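Capsule machine on a wooden table - how do I stop it marking the top?

Susham Home Help > Kitchen > Tables and worktops
1,154 views

Shiuli Bhuiyan
Posted July 2, 2023

We have moved our capsule coffee machine off the worktop and on to a light wooden table by the wall, as there was no space left near the sockets once the new microwave went in. The table is a Rorkimholm, bought second-hand in March. The person selling it said it had been oiled but didn't know what with.

The machine itself is fine. What I am worried about is water. Every time the tank gets filled or the drip tray gets carried to the sink there are drops left on the wood, and I have already got one pale ring near the back edge that won't rub off. Three of us use the machine and I am the only one who wipes up.

For now I have put a plastic tray next to it for the wet things, and I keep a glass there for topping up the tank. It helps a bit but the tray takes up a lot of the table.
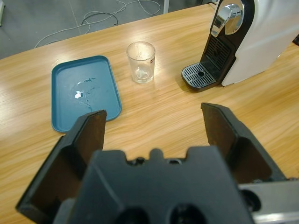
I would like to know two things. Is there a way of treating the top so that it can stand a bit of water, and can the ring be got out without sanding the whole table? I don't have a sander and would sooner not buy one. I have seen cork mats by Corkex that go under kettles and so on, but I don't know if they hold the damp against the wood and make it worse.

Thanks in advance.

2 replies

Kirsty Pryor
Replied the next day

Find out what finish is on it first. Put a few drops of water somewhere that doesn't show, the underside will do if you can tip it over, and leave them for ten minutes. If the water sits up in beads the finish is still doing something. If it soaks in and the wood goes darker, the oil has worn off and it needs doing again.

For the ring, pale usually means the damp is in the finish and hasn't got down into the wood. Dark marks are the harder ones. Let the table dry out properly for a few days with nothing standing on that part. Then rub a very small amount of oil along the grain with a soft cloth, leave it overnight and wipe it off in the morning. Mine went after the second try. If yours doesn't shift, very fine wire wool used lightly with the oil, again along the grain, and only on the mark. Try it underneath first in case the colour changes. Lay the oily cloths out flat outdoors to dry before you bin them, as they can heat up and catch fire if they are left screwed up.

To re-oil the top, clean it, let it dry, put on a thin coat, wipe off everything that hasn't soaked in after 15 minutes or whatever the tin says, and do it again the next day. Two thin coats are better than one thick one, which stays sticky for weeks. Keep the machine off it for 7 days afterwards. It won't make the table waterproof but you will have time to get a cloth to it.

I would keep the plastic tray. Just tip the water out when there is some in it and wipe underneath - plastic on wood with a wet patch trapped between the two will mark it as badly as a cup does. Small felt pads won't help as they soak up water. Clear rubber feet are all right.

I can't say much about the cork. I had a cork mat under a plant pot and it did hold the wet, but that was a plant pot.

Chávez
Replied a week later

get a bigger tray and stand the whole machine on it, that's what we did. something with a rim. check the cable still reaches before you buy. ours was from the garden centre, meant for seed trays, cheap and it goes in the sink when it gets coffee on it. never bothered with oil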